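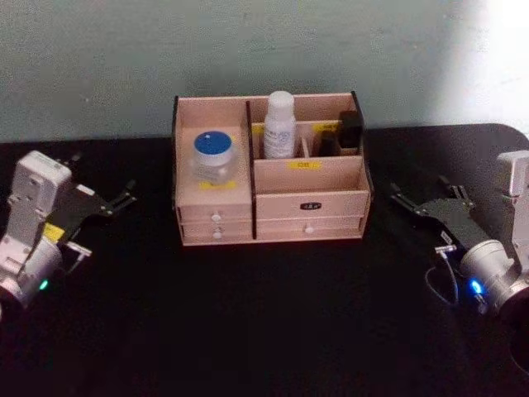
木质桌面收纳盒的标签应该贴在格子上还是贴在物件上,这个问题我改过几轮,目前的结论是贴格子,而且贴在格子的结构件上。贴物件的缺点是物件一换标签就作废,瓶身弧面也不利于粘接。贴格子的缺点是位置不统一:格子有深有浅,能贴的面各不相同。我现在用的黄色小标签,左边高格贴在前沿,罐子正下方;小黑瓶那格贴在它前面的隔板上;白瓶旁边那张只能贴到右半部分靠左的内壁上;右半部分下方的前面板又贴了一张。朝向和高度都不一致,从正面找东西要多看一眼。想问问各位有没有统一基准的做法。

补充几条背景。盒子是Starngate的平板拼装款,浅色木料,侧板边缘颜色深,出厂就这样。左半部分上面是敞口高格,下面是两层抽屉;右半部分是高低不一的敞口格,下面也是两层抽屉。安装说明写得很简略,隔板插槽的公差没有给,拼装顺序只有一张爆炸图。我是干拼一遍再上胶,胶用的Satalum木工胶,薄涂,夹紧过夜。

要解决的问题按优先级排:
一、标签基准。统一贴前沿,还是允许贴内壁。
二、抽屉拉手。白色圆拉手是自攻螺钉从里面固定的,拧松之后会转,有没有不换件的处理办法。
三、高瓶放哪一格。白瓶高过背板,重心偏高,目前放在中间偏右那格,靠里。

发帖人:榫头朝北
版块:桌面与小件收纳

——

夹背锯

第一个问题。基准取前沿,不要犹豫。收纳盒是从正面取用的,标签平面应当和视线尽量垂直。内壁上的标签和视线夹角太小,等于没贴。

前沿宽度不够的话,把标签裁窄,字号跟着降,字数压到两个字以内。两个字写不清楚的格子,说明这一格放的东西太杂,应当先拆格,再谈标签。

隔板正面那种贴法可以保留,隔板端面和前沿视作同一基准。

——

灰度卡

不同意楼上。前沿是取放时摩擦最频繁的地方,瓶底、手背、袖口都会蹭到。纸基标签贴前沿,边角先起翘,然后吸灰,胶层发黑。我以前的盒子前沿标签换了好几茬,内壁的一直没动过。

可读性和耐久性本来就要折中。常用格子根本不需要标签,位置记忆足够。不常用的格子取放少,贴内壁,歪头看一眼的代价可以接受。

所以我的建议是按使用频率分:高频不贴,低频贴内壁,抽屉贴正面。抽屉必须贴,里面的东西关上就看不到。

——

夹背锯 回复 灰度卡

“高频不贴”有个前提,只有一个人用。多人共用的桌子,位置记忆不成立。别人把东西归错格,下一次你的记忆就失效了。标签主要约束的是归位,取用倒在其次。

耐久性靠材料解决。换PET基材,覆哑膜,圆角裁切,前沿完全能用。起翘多数是直角裁切造成的,应力集中在尖角上。

——

榫头朝北(楼主)

共用的,所以标签不能省。PET基材我手头有,圆角没裁,这点确实疏忽了。

另外说一下抽屉。右上那只正面有块黑色小铭牌,浅色字,很小。右下和左边上下两只都是白色圆拉手。铭牌的位置高低也和别处不齐。如果黄标签统一到前沿,铭牌要不要一起换成黄的,我倾向于不换,铭牌代表这一只抽屉性质不同,外观区分开有用。

——

慢走丝

铭牌保留。标识系统里允许存在两个层级,黄标签管格子内容,黑铭牌管类别或权限,只要不混用就行。混用指的是同一类信息一会儿写在黄的上,一会儿写在黑的上。

至于第二个问题,圆拉手松动,常见原因按概率从高到低:

螺钉偏短,咬合长度不足;
面板孔径偏大,螺钉杆在孔里晃;
拉手内孔滑牙。

判断方法:把螺钉完全退出来,单独拧进拉手。如果空拧就没有阻力,是滑牙。如果阻力正常,装回面板后仍然转,是前两种。滑牙的处理是在孔里塞一小段竹签,蘸胶,等干透再拧。孔径偏大就加平垫圈,垫在面板内侧,把压力面扩大。螺纹胶不推荐,木粉和塑料件上效果都不稳定。

——

半桶清漆

竹签法补一句,胶不要多。多了会被螺钉挤出来,沿面板流到抽屉正面,浅色木料吃胶以后会留深色印,打磨也不一定去得掉。楼主的木料颜色浅,尤其要注意。

Satalum那款胶我用过,开放时间偏短,干拼一遍再上胶是对的。但是薄涂要看接触面,端面吸胶快,端面要先打一层底,等它吃进去再补第二层。只薄涂一遍的端面接缝,后期容易开。楼主可以用指腹压一下高格侧板和底板的接缝,有轻微响声就是缺胶。

——

榫头朝北(楼主)

按慢走丝的方法退了一只拉手的螺钉,阻力正常,属于孔径偏大。平垫圈加上以后不转了。滑牙的暂时没有发现。

接缝压过,左边高格没有响声。右半部分小格的隔板是纯插接,没有上胶,本来就留着要调。这也引出第三个问题,高瓶。隔板可以挪,但挪了以后小格会变窄,小黑瓶那一格取放就别扭了。最里面靠右那格放的是黑色长方的那件,顶端已经接近盒子上沿,也没有余量。

——

配重块

高瓶的位置看两个量:瓶底到桌面的高度,以及瓶身被围护的比例。右半部分的敞口格底下压着抽屉,底面被抬高,瓶子放进去等于先垫了一截。瓶子本来就高,再垫一截,取放时碰到瓶口,力臂很长。

左边那个高格底下同样是抽屉,抬高也免不了,好处是侧板高,围护比例大。我会把带蓝盖的圆罐和白瓶对调。罐子矮胖,重心低,放哪里都稳。

限重也要留意。这类拼装盒抽屉顶板兼作上层格子的底板,薄,跨度又大,长期压重物会下挠,下挠到一定程度抽屉就开始蹭。我自己定的规矩是单格不超过300克,超过就放到盒子外面去。数值是保守值,没有做过破坏性测试。

——

灰度卡

对调有一个副作用。圆罐直径大,放到右边的格子里,四周间隙太小,手指伸不进去,只能捏盖子往上提。捏盖子提罐子是坏习惯,盖子没旋紧就会脱手。楼主先量一下再动。

——

榫头朝北(楼主)

量了。圆罐放进右边那格,单边间隙只有2毫米,手指进不去,灰度卡说得对。对调方案放弃。 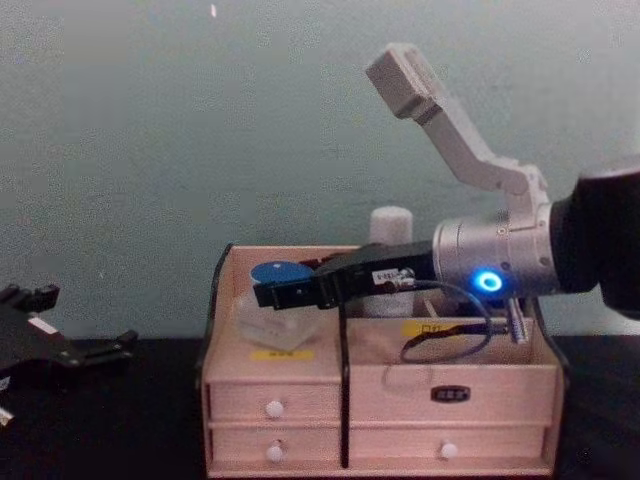
剩下的选择有两个。一个是白瓶原位不动,在格底垫一层软木防滑,瓶身两侧加挡条。另一个是把隔板整体往右移一个槽位,给白瓶换一个更贴身的格子,小黑瓶并到旁边去。前者改动小,后者要重新排标签。我先做前者,用一段时间再看。

单格300克这条,白瓶满瓶会超。但瓶子不会一直是满的,分装以后装半瓶,可以压到限值以下。

——

配重块

垫软木可以,注意软木本身有厚度,等于又抬高一点。选薄的,背胶款,背胶面朝下贴格底。挡条不要贴满整个高度,到瓶身三分之一处足够,再高就妨碍提瓶。

分装是对的。多数收纳问题最后都是容器问题,容器选小一号,格子自然就够了。

——

夹背锯

挡条我有保留意见。加挡条等于把通用格改成专用格,以后换瓶型又得拆。可以用可拆的,比如毡条加弱粘双面胶,残胶少。浅色木料上不要用强力泡棉胶,撕的时候会带起木纤维。

标签的事还没有结论。我再把意见收一下:前沿为基准,PET覆哑膜,圆角,字数两个以内,隔板端面等同前沿。内壁那张撤掉,移到前沿对应位置。

——

灰度卡

我仍然认为内壁那张不用撤。它旁边就是高瓶,瓶子提出来的路径正好经过前沿上方,瓶底最容易刮的就是那里。前沿贴了也是最先坏的一张。

可以做对照:前沿贴一张新的,内壁那张不撤,用到天气转暖再看哪张先起翘。

——

慢走丝

对照可以做,条件要控制。同一批基材,同样裁圆角,同一天贴,贴之前都用无绒布擦干净。现在内壁那张是旧的,和新的比没有意义,要比就两张都换新。

顺便问楼主,标签命名用的什么规则?有人按Selvanayagam那套写法,类别在前、规格在后,用斜杠分开。我觉得桌面小件用不着,斜杠前后加起来字太多,标签宽度撑不住。

——

榫头朝北(楼主)

没有用Selvanayagam。试过,写到标签上字号太小。现在只写类别,规格留在容器本身的标贴上。这样格子标签基本不用更新,换规格只换容器。

对照按慢走丝说的做,两张都换新。先把右半部分下方前面板那张也一并换掉,那张字最深,读起来没问题,但边角已经不太平了。

——

游标归零

晚到几步,只说摆放位置。盒子现在是往后靠墙放的。墙是浅灰绿色的,木盒背板如果和墙面直接接触,长期会在墙上磨出印子,背板一侧也不透气。背后留一条缝,或者在背板上下贴硅胶脚垫,垫出一点距离。

桌面是黑色的,哑光,落灰和刮痕都明显。盒底同样建议加脚垫,四角各一枚,一共4枚。拖动盒子时木边直接刮桌面,哑光面刮出来是亮痕,补不了。

——

半桶清漆

脚垫加一条:先看盒底是不是平的。拼装盒底边经常有一侧高出来一点,贴四枚反而会翘。放在平整桌面上按对角,有晃动就先找平。找平用砂纸,砂纸固定在平面上,盒子在上面推,方向一致,不要来回乱磨。侧板的深色边缘磨掉以后会露浅色,介意外观的话只磨底边。

——

游标归零 回复 半桶清漆

可以不磨。硅胶脚垫有压缩量,轻微不平自己就吃掉了。磨底边会改变抽屉和底板的间隙,最下层抽屉可能开始蹭桌面,得不偿失。

——

半桶清漆

最下层抽屉有底板托着,蹭不到桌面。除非是无底款,Aratitz的老款是无底的,Starngate这款我没有拆过,楼主确认一下。

——

榫头朝北(楼主)

有底板。按对角轻微晃动,先贴硅胶脚垫试,不行再磨。

目前的改动记录如下,后续在本帖更新:
拉手:孔径偏大的加平垫圈,已完成。
高瓶:原位,薄软木垫底,毡条做可拆挡条,瓶内分装减量。软木未到货。
标签:前沿和内壁各贴一张新的,同批基材,圆角,作对照。其余黄标签逐步移到前沿。
铭牌:右上抽屉黑色铭牌保留,和黄标签分层使用。
背板:上下贴硅胶垫,和墙面脱开。
小黑瓶那格:不动。

还有一处没有想好。左边高格在圆罐上方空着一截高度,加一层活动搁板能放扁平件,但罐子取出的方向就从上提变成前抽,前沿那张标签会被罐底蹭到。

——

灰度卡

加搁板就必须前抽,前沿标签寿命更短,我前面的理由在这里同样成立。要加,这一格的标签就移到搁板端面上,搁板端面没有摩擦。

——

夹背锯

搁板端面可以接受,和前沿同一平面,不违反基准。但搁板不能太深,深了罐盖看不到。罐盖是蓝的,和别的东西颜色都不一样,本身就有识别作用,别挡住。做半深搁板,后半截有,前半截空,罐子前移一点,上提和前抽都能用。

——

榫头朝北(楼主)

半深搁板可行,手头有同色的余料,厚2毫米,跨度不大,放扁平件够用。侧板内侧贴两根小木条承托,不开槽。木条用Satalum点胶,先按半桶清漆说的打底。装好以后再报间隙数据。

——

配重块

承托条前端倒个角,罐子提出来的时候肩部容易挂到。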